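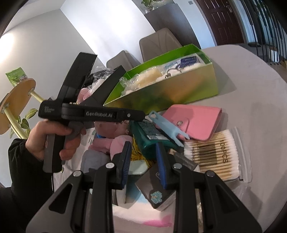 Second week with the hand-held gripper kit and I've got enough notes now to say something useful, I think. We took the rental pair through Lillico, 441 pounds for the month with cases and chargers, and I've been doing tabletop sorting with it most evenings. The handle is a pistol type with a trigger under the index finger, and after an hour you stop thinking about it. After two hours you think about it a lot. The fingers open into a wide V and the blue pads on the inside are the bit that touches things, so I tried them on the most annoying pile I could put together: pink wallet, pack of cotton swabs, green box with the white fluffy stuff in it, teal bottle on its side. The wallet was the worst. Flat things on a flat table always are. You end up nudging it to the edge and coming in from the side, and then you've got a recording of somebody cheating.

Anyway. Stuff I liked first.

Trigger travel is long and smooth, no notchy feeling. Easy to close a little, wait, close a bit more. Soft toys are a doddle. The pads seem to hold up fine so far, I wiped them twice with a damp cloth and that's all the care they've had.

Set-up took me 15 minutes the first time and most of that was looking for the right cable. The quick start sheet is decent. The longer manual is not, half of it is about returns.
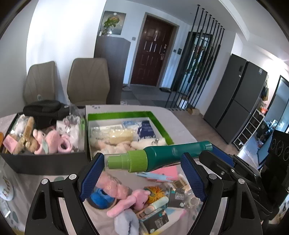
Bottle over the bin, pads either side.

Bottles are where it gets good. Squeeze, lift, turn, and it stays level if you grab near the middle. Grab near the cap and it swings about. I did a long run of just bottle in, bottle out, very boring, radio on.

Stuff I didn't like. Weight, mainly. It all sits forward of your wrist and my forearm was complaining by the weekend. Drotley sell an elbow strap that's meant to help, havn't tried it, might. The body is also bulky, so when you reach down into a clear bin with things heaped up inside, you lose sight of what's underneath and you're going by feel. I knocked more things than I picked up on the first night.

Also the uploads. My plan has a limit of 3,000 clips and I'm at 1,759, which sounds like plenty until you see how many of those are me fumbling a bag. Deleting them doesn't give you the allowance back. I asked support and they said that's how the plan works. Fine, but put it on the price page.

I looked at the Pineo kit before this one, cheaper by the month but you pay for each set of pads and the wait was till March. Vidal do a lighter one, no rental though, buy only, and I'm not spending that on something I might be sick of by spring.

So would I rent it again? Yes for one more month, then see. If your doing mostly boxes and bottles it's an easy yes. If it's cards and wallets and plastic bags, borrow one for an evening first and see how your temper does.

Will try two at once next, left and right. Need to clear a bigger table.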